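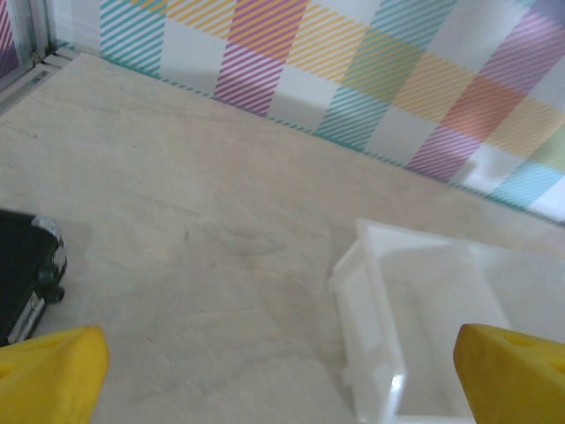 ## 4. Setting Up a Two-Way Signal Control at a Lane Closure

This section covers a pair of Tirkimon trailer signals used to run alternating traffic through a single open lane. For three or more approaches, see Section 5. For pilot car operation, see Section 7.

The traffic control plan approved for the site takes priority over the default values in this manual.

### 4.1 Before you start

- Advance warning signs and cones must be in place, and flaggers must be controlling both approaches.
- Both trailers must show a battery level of 80 percent or higher on the control panel.
- Both trailers must have the same firmware version. The version is shown for a few seconds at power-up.
- The distance between the two stop lines must not exceed 1,000 feet when the standard antenna is used. For longer closures, fit the Olent extended antenna (Section 9).

**CAUTION:** Do not tow a trailer with the mast raised, even for a short move within the work zone.

### 4.2 Placing the trailers

1. Park the first trailer on the shoulder, level with the stop line. This will be the primary unit.
2. Set the parking brake and chock both wheels.
3. Lower the four corner jacks until the tires carry no weight.
4. Check the bubble level on the tongue. Adjust the jacks until the bubble is inside the ring.
5. Unhitch the tow vehicle and move it clear of the sight line.
6. Repeat steps 1 to 5 for the second trailer at the opposite end of the closure.

**Note:** On a crowned road, the outer jacks may need a base pad. Stack no more than two pads under one jack.

### 4.3 Raising the mast

1. Remove the transport pin from the mast cradle and store it in the clip beside the winch.
2. Turn the winch handle clockwise until the mast is upright. The latch closes with a click.
3. Insert the locking pin through the latch plate.
4. Swing the overhead arm out over the lane and tighten both arm bolts.
5. Aim the signal heads at a point in the center of the approach lane, using the sight on the back of the lower head.

**WARNING:** Look for overhead lines before raising the mast. If the site plan does not give a clearance, treat the location as unsuitable and move the trailer.

### 4.4 Pairing the units

1. Turn the main switch on both trailers to STANDBY. All signal heads flash red.
2. On the primary unit, press MENU and select **Link > New Pair**.
3. Within 11 seconds, press and hold LINK on the secondary unit.
4. Release the button when the link lamp changes from flashing to steady.
5. Check that the serial number shown on the primary unit matches the plate on the secondary trailer.

If the link lamp goes on flashing, return both switches to OFF, wait for the panel to go dark, and start again from step 1. Repeated failure usually means that a parked vehicle or a spoil pile is blocking the path between antennas – see the fault table in Section 11.

### 4.5 Entering the timings

The controller works out the red clearance time from the length of the closure and the travel speed. Enter both on the primary unit only. The secondary unit copies them over the radio link.

| Setting | Default | Notes |
|---|---|---|
| Minimum green | 8 s | Increase where trucks start on a grade |
| Yellow | 6 s | Locked; change requires supervisor code |
| Travel speed | 20 mph | Use the slowest expected vehicle |
| Detection | On | Turn off for fixed-time operation |

1. Select **Timing > Closure Length** and enter the distance between stop lines in feet.
2. Select **Timing > Travel Speed** and enter the value from the plan.
3. Press SAVE. The panel shows the calculated red clearance.
4. Drive the closure at the entered speed and compare the result. If the drive takes longer than the value shown, lower the travel speed setting and save again.

### 4.6 Going live

1. Hold traffic at both ends and confirm by radio that the open lane is clear.
2. Turn the secondary switch to RUN, then the primary. Both ends show steady red.
3. Watch two full cycles before releasing the flaggers.
4. Lock both cabinets and record the start time in the site log.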